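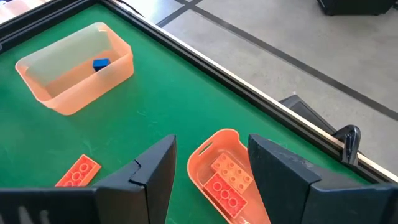
Does the kind of container a construction set is lent in affect how many of its pieces come back?

It has a measurable effect on small pieces and very little on large ones, and most of the effect on small pieces is due to whether the person packing the set can see the container floor.

## 4. Container Type and Piece Loss

### 4.1 Loan records

The records used in this section come from the Watamel toy lending collection and cover 2911 completed loans. A loan is completed when the set has been returned, counted at the desk, and cleared for the next borrower. Loans that were still open when the records were exported are left out, as are loans that ended with the whole set being written off. The second group is small and is treated in Section 6, where the cost of full replacement is estimated.

The collection holds 48 construction sets. They range from starter sets with large blocks to architectural sets with up to 700 pieces. Each set has a packing list, and each returned set is counted against that list by piece type. The count is entered in Triltedeck, the circulation software, as a line per piece type with an expected number and a found number. Where the two differ, the loan is flagged. There were 289 flagged loans.

A flagged loan is a record of a mismatch at the desk and should be read that way. Two things can produce a mismatch without any piece having been lost during the loan in question. The first is a miscount. The second is a piece that was already missing when the set went out and was overlooked on the previous return. Both kinds of error were known to desk staff before this study, and the counting procedure had been changed once already, in March of the first year, when a second count was added for any set that failed its first. The software keeps only the later count. We therefore cannot say how often the first count was wrong, only that the second one was made.

Surpluses were also recorded. A returned set sometimes contains a piece that belongs to another set or to the borrower's own collection. Surpluses are not flagged by the software and had to be pulled from the free-text notes by hand. They are used in Section 4.4 and nowhere else.

### 4.2 Containers

Sets were lent in one of three container types: a lidded opaque box, a translucent bin with a snap-on lid, or a drawstring cloth bag. The assignment of sets to containers was not random. The oldest sets were in bags, which the collection had inherited from its earlier site. Opaque boxes were bought for the larger sets, mainly for stacking strength. Translucent bins came last and were first used as replacements for boxes that had cracked at the corners. Since cracked boxes tended to be those of heavily borrowed sets, the bins began with a busier share of the collection than the boxes did.

To reduce this problem, a group of sets was moved between containers partway through the record. Sets were paired by piece count and by how often they had been borrowed, and one member of each pair was moved from a box to a bin. The other stayed in its box. Ramesh Tyagi drew up the pairs from the circulation data without access to the loss counts. The bags were left out of the paired comparison for want of sets similar enough to pair.

Bins and boxes were both supplied by Stutach and have nearly the same floor area. The bins are slightly deeper. With the lid off, a translucent bin admits light through its walls as well as from above, and a piece lying near a wall stays fairly easy to find. Figure 4 shows an open translucent bin, peach in color, with one small blue block on its floor and the rest of the floor clear. The opaque boxes have a dark inside surface and a narrow lip under the rim. Small pieces lodge beneath that lip when a box is tipped, and in our handling tests they stayed there when the box was set level again.

### 4.3 Piece size

Piece types were put into two groups. A piece was called small if it passed through the slot of the gauge used at the desk and large if it did not. The gauge is a flat card with a single opening, and it was used with the longest side of the piece held across the slot. A few flexible pieces, such as hoses and strings, could be made to pass or not depending on how they were held. These were classed as large throughout. Moving them to the small group changes none of the results below.

For large pieces, the share of loans flagged was nearly the same in boxes and bins, and the paired sets showed no difference that we would be willing to interpret. For small pieces, the paired sets in bins were flagged less often than their partners in boxes. The difference was present in both halves of the record and was larger for sets with many piece types. It did not depend on the length of the loan. A set kept for a single week was about as likely to be flagged as one that had been renewed twice, which argues against the simple view that pieces are lost at a steady rate over time in the home.

If loss happened mainly during play, longer loans should have done worse. The flat relation with loan length suggests that a good part of the loss takes place at the two ends of the loan - on first unpacking and on final packing. Interviews with borrowers point the same way. Several said that they tipped the set out on the first day and afterward kept it loose on a shelf, on a tray, or in a box of their own, and only went back to the lending container on the day of return.

### 4.4 Checking the packing explanation

The explanation offered above is that a borrower who can see the floor of the container is more likely to notice that something is missing from it, or that something foreign is in it. This gives a prediction about surpluses. If visibility works at packing time, sets in bins should return with fewer foreign pieces as well as fewer missing ones. If bins simply hold on to pieces better in transit, surpluses should be unaffected.

Surpluses were less common in bins than in boxes. The number of notes is small, and the notes themselves vary a good deal in quality between staff members. Some record the piece type and color, others say only "extra piece." Bảo Hồ read all of the notes twice, with the container field hidden, and coded each as a surplus, a possible surplus, or neither. The difference holds whether the possible surpluses are counted or dropped.

Transit loss was looked at separately. Packed containers of each type were carried by hand, placed in a car trunk, and driven over a fixed route. The lids were closed in every trial. No pieces left the boxes or the bins. The bags did lose pieces when the drawstring had been pulled only partway, and the pieces lost were all small.

### 4.5 Printed packing lists

A possible confounder is the printed list. Every set goes out with one, but the lists are not all alike. Older lists name piece types in words, while the newer ones follow the Pandey layout, with an outline drawing of each type beside its number. The change to the newer layout was made set by set as the old lists wore out. In the paired sets, both members of a pair had the same list style at the time of the move, and we confirmed this from dated copies kept at the desk. For two pairs the copy was missing and the style was taken from the staff order log.

Within the same container type, sets with outline drawings were flagged somewhat less often than sets with word lists. The effect was smaller than that of the container and was seen mostly in sets where several piece types have similar names. Terms such as "plate" and "flat tile" were often confused in the interviews, and a missing plate was sometimes made up for by an extra tile in the same loan. The software treats such a case as one missing piece.

### 4.6 Limits

The paired comparison covers boxes and bins only. The bag results are descriptive, and the higher rate of flagged loans for bags may reflect the age of the sets kept in them. Worn pieces break, and a broken piece is recorded as missing unless both halves are returned.

All of the records come from one collection with one desk. Borrowers at Watamel know that their returns will be counted, and staff usually count the set while the borrower is still present. Collections that count later, or that count only a sample of returns, may see a different pattern. We also have no measure of how borrowers store the sets at home beyond what they chose to tell us.

The desk count itself may be easier with a translucent bin. If staff overlook fewer pieces when emptying one, part of the difference in Section 4.3 would belong to the desk and not to the home. Staff are instructed to empty every container onto the counting tray and turn it over, which should remove most of this error for the bins. It would not fully remove it for the boxes, given the lip described in Section 4.2. A check of empty boxes after counting found a small number of pieces under the lip, and these loans were corrected before analysis. The check was begun only in the second half of the record - the first half is uncorrected.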